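Flulgate kitchen - staff mtg re the robot stations
June, 2.30pm, break room
Chair: Steinar Brøndum. Apols from night crew, Willberg rep dialled in, dropped out twice

1. Last minutes - ok, no changes.

2. Where we're at
Willberg still running breakfast plating in the simulator. Wants 2,000 clean runs before anything gets bolted down here. 505 so far. Pastry still the hard one, grip too firm and you get crumbs. Fruit is easier. Steinar asked for the failed runs as well as the good ones. Rep to send.

3. Jobs
Asked straight out if anyone is losing shifts. Steinar - no cuts to the roster before Christmas, nothing promised after that. Staff want it in writing. Plating crew are 4 on earlies now, plan is two of them move to hot line and specials. Hot line pays a higher grade, so do they get the rate from day one or after training? Steinar didnt know. To ask head office.
Concern from earlies that the quiet plating jobs are what people with crook backs get put on. If the robot takes those, where do they go? No answer yet. Stays on the agenda.

4. Training
Up to 30 hours each, paid, in work time. Charvát running it. Not on days off - agreed.
Whoever is minding the station can stop it at any time and doesn't need to ring a supervisor first. Wants to go on the wall next to the stop button.

5. Cleaning
Vaneo quote for glove covers too dear. Get another one. Who washes the hands down at close? Dish crew say its not theirs. Left open.

6. Other
Fridge seal again. Milk order is wrong agian.

Closed 3.25. Next one after the failed runs come in.

Attached:

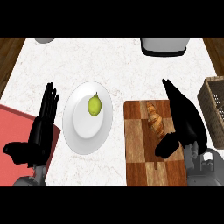

Simulator, breakfast station - croissant on the board, fruit on the plate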